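The Unberg Gauge

The river gauge at Unberg was installed on the left pier of the old road bridge, 1250 meters upstream of the weir. It consisted of a float in a steel pipe, a pulley, a counterweight, and a pen that drew the water level on a paper drum. The drum turned once a week. Valentina Painemal changed the paper on Mondays and had done so for eleven years.

The order to remove the gauge came in November. A pressure sensor at Cusside would replace it and report every fifteen minutes by radio. Painemal was to run both instruments side by side until the two records agreed, then sign the form, close the pipe, and return the key.

The records did not agree. The Cusside sensor gave a smooth line. The Unberg pen gave the same line with a small step in it, 70 millimeters high, that appeared each night a little after two and was gone before four.

She checked the pulley first. A worn bearing can hold the float and release it suddenly, and the trace will show a step. The bearing was good. She cleaned silt out of the intake, replaced the float cord, and compared the drum clock with her watch over a full week. The clock lost 73 seconds, an acceptable error. The step remained.

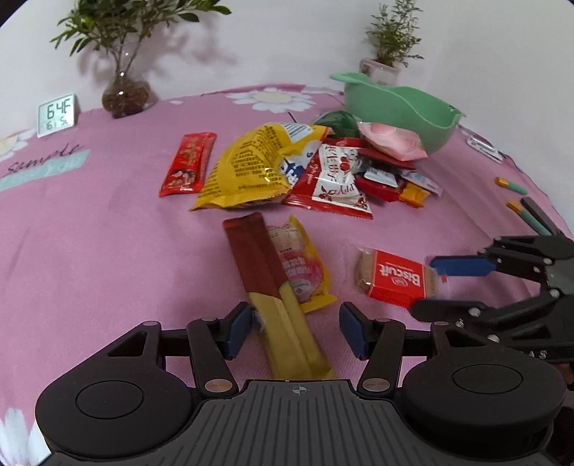

Junhao Deng, who ran the data office at Ziltell, told her by phone to delete it.

"It's an artifact," he said. "One station has it and the other doesn't. We keep the one that doesn't."

"The stations are on different sides of the weir."

"The weir doesn't do anything at two in the morning."

She wrote that down, with the time of the call.

The weir had belonged to the paper mill, and the mill had been shut for nine years. It had one sluice gate, raised by a hand crank. On the station plan the gate was marked as seized in the closed position. Painemal had copied that note onto each new plan without going down to look at the gate. A partial closure downstream would raise the level at the bridge and lower it at Cusside. A seized gate would do neither.

But the old charts were in the cabinet, 774 of them counting the ones kept before her time, and she took out the last nine years. The step was in the charts from the week the mill shut. In the early ones it was faint, and she had initialed every sheet.

She went to the weir on the night of Wed 4 December with a flashlight, a folding rule, and a thermos. The air was two degrees above freezing. At 2:06 a man came along the bank from the direction of the mill cottages, set down a lunch pail, and fitted a crank handle to the gate.
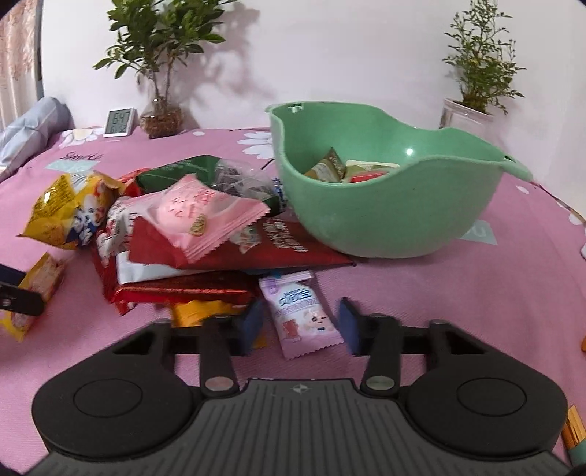 Why had the new sensor missed the step?

The Cusside office averaged its readings over six hours before sending them out, and a two-hour change in level was spread so thin that it fell inside the error of the instrument.

The man was Casimiro Sarmiento. He had been night gatekeeper at the mill for thirty-one years. He lowered the gate by twelve turns, counted under his breath, and sat down on the wall. She asked him what the closure was for.

"The two o'clock draw," he said. "They need the head for the pulp wash."

"The mill is shut."

"I know it's shut."

The grease on the gear teeth was fresh. He offered her half of a boiled egg and she took it. They did not talk much. At 3:48 he stood, fitted the handle again, and raised the gate twelve turns. The water went through with a low noise. He took the handle with him when he left.

Painemal filled out the form on Monday. Under "Cause of disagreement" she wrote: gate operation at weir, nightly, scheduled. Under "Recommended action" she wrote: retain Unberg gauge. She put a new sheet on the drum, inked the pen, and set it to the line.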